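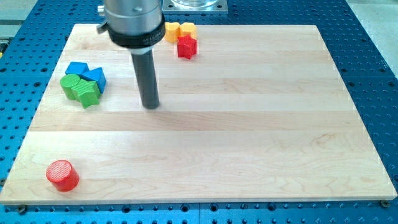

Ticket: Push policy ignores the second half of the instruction
Opened by: Nandi Pretorius
Component: Hepburn (language-conditioned pushing)
Status: reopened, again

Summary
Success rate on the block-pushing benchmark fell off a cliff after the move to the Forkar tokenizer. Single-block commands are fine. Anything relational ("push the red cylinder to the star") gets the right block and then a destination of the policy's own choosing.

Log
Retrained from the same seed. Same cliff, same height.

Checked the episode count: 183 in the manifest, 181 on disk. Found the 2 strays in Stendero's scratch folder. Put them back, retrained, felt thorough. No change.

Compared the attention maps for old and new checkpoints. The new one drops every word after token 60, padding included. The prompt prefix had grown to more than 50 tokens because someone (me, in December) thought the policy would benefit from a fuller explanation of its job.

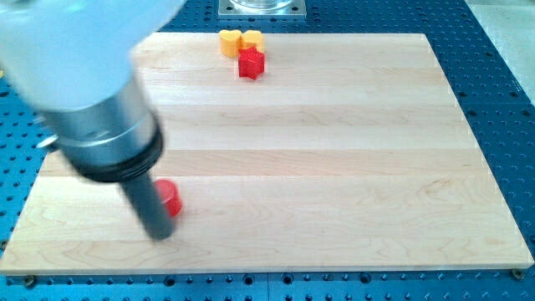

Fingertip next to the red cylinder, star and yellow hearts farther back.

Cut the prefix to one sentence. Relational commands are being followed again on the short eval, and the red cylinder goes where it's told. Blue against green is still shaky, as it was before any of this, and has its own ticket.

To do
- Raise an error on truncation. A warning on line nine thousand of the log doesn't count.
- Rerun the full eval on the Skokovow split before anyone quotes a number.
- Leave open until the rerun is in. I closed this one early last time.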